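We use cookies to keep this site working and to remember what you like to read. Manage preferences or accept all.

My mother washed up the way other people pray. Same order every night, glasses first, then cutlery, then plates, then the awful roasting tin that had been sulking on the side since six o'clock. I dried. I was never promoted. When I left home at nineteen I swore I'd own a dishwasher before I owned a bed, and I very nearly did.

So it's a bit embarrassing to admit that I gave mine away in August, and that I've been going on about it ever since to anyone who'll stand still.

It started with a leak. The machine had been dribbling under the kitchen units for months, and the man who came to look at it sucked his teeth and quoted me 700 pounds for a new one, fitted, plus whatever the floor was going to cost. I said I'd think about it. Meanwhile there were plates. I bought a brush, a bottle of the green stuff and a pair of gloves that made me look like a vet, and I got on with it.

The first week was miserable. I'd forgotten how a pan of porridge sets like cement if you leave it, and how there is always, always one more teaspoon. But by the second week I'd started listening to the radio again, properly, from the beginning of a programme to the end. My neighbour Mylene Ignacio came round to borrow a ladder and picked up a tea towel without being asked — and told me more about her divorce in half an hour than she had in 2 years of chatting over the fence. You can't look at each other when you're washing up. I think that helps.

Mylene is the one who sent me to Bienvenido Lagman. He ran the pot wash at Paredes, a big noisy restaurant near the station, until his knees gave out, and he has Views. On a busy night, he told me, they'd get through 933 plates, and he could tell you which waiter had scraped them by the state they came back in. His rules are simple enough. Water hotter than you'd like. Change it before you think it needs changing. Never leave a knife in the bowl. And throw your sponge out, he said, because whatever you're imagining is living in it, it's worse.

(I went home and threw out my sponge. It had been there since the vet gloves.)

Not everyone is convinced. My friend Nele Schmieder, who has three boys under ten, laughed so hard at me on the phone that she had to put it down. She runs her machine twice a day and would marry it if she could, and fair enough! I live with one quiet man and a cat. If I had her kitchen I'd be on my knees begging the repair chap to come back. 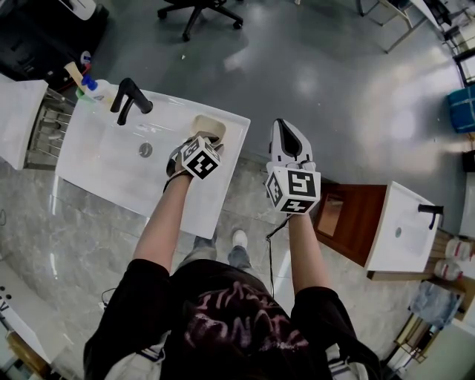
Still, even Nele does her good glasses by hand, the thin ones that came from her gran, and when I stayed with her before Christmas we stood there at eleven at night doing them together, her washing and me drying, naturally. It took us an hour. There were only a dozen or so of them, but we'd got on to the subject of her sister.

As for the dishwasher, it went to Dexter Javier down the road, who likes mending things and had it going again by the weekend. He paid me 60 pounds, which I spent on a decent wooden rack and a very nice lunch. The gap under the worktop is where we keep the cat food now.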